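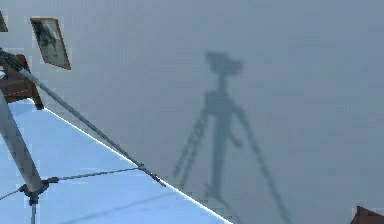 Fergus Tosh wants to know if he should hold off on hiring a cleaner and wait for a robot that can do the lot. My answer is book the cleaner, Fergus! I've been reading up on this for weeks (and pestering a cousin who works on this stuff) and we are closer than I expected on some chores and miles off on others.

By Mared Morgan
June

Search tips, stains, tools... Go

Let's start with floors, because floors are the one job I'd happily hand over. My Flornby robot vac does the downstairs in 90 minutes and I love it, but I still have to get the room ready for it. Tripods are the worst, and I say that as someone with a lamp on one. Spindly legs, thin braces joining them near the floor, and then a big soft shadow up the wall that looks far more solid than the thing itself. You and I know which part you can dust and which part you can't. A machine has to learn it, and a lot of that learning gets done in simulated rooms like these, with pale blue floors and not a crumb on them. Lucky machines.

What I do before I press start:

Fold up any tripod or floor stand you aren't using and lean it in a closet. If it has to stay out, park it tight in a corner so the vac skips the whole patch.

Pull chairs away from the wall, or put them up on the table. Halfway is no good, the vac noses in and then sulks.

Lights on, blinds down, if yours steers by camera. Mine behaves much better without hard shadows across the floor.

Now, dusting. This is where I get grumpy, as I've seen ads for a Delitz arm on wheels at 3000 dollars and all it did was wipe a flat, bare counter. Come and do my stair rail! 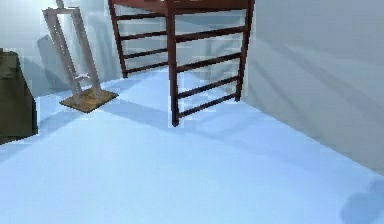 Torquil Jardine says he'd pay double for anything that could dust between rungs, and that he has been doing his with an old sock since the kids were small. The sock is still the winner, Torquil. Posts and thin rungs mean going in through a gap, around the back and out again without knocking anything, and that's a lot to ask of a machine. Put a sock on each hand, dampen one, leave the other dry, and do the rungs top to bottom. Four minutes for a side panel if the dust is fresh.

Stands with a flat square base are easier. Lift, wipe underneath, put back. The vac will do the floor right up to the edge and then leave a neat little line of fluff along it, so run a dry brush around the base first and let the machine collect what you flick out.

So my scorecard for now: open floors, yes. Under and around furniture, yes with help. Rungs, rails and anything leggy, you're still on duty. I'll look at window cleaners next month, the Halliday one keeps being recommended to me and I have my doubts about the corners.

Get our tips by email twice a month. Enter your address. Unsubscribe any time.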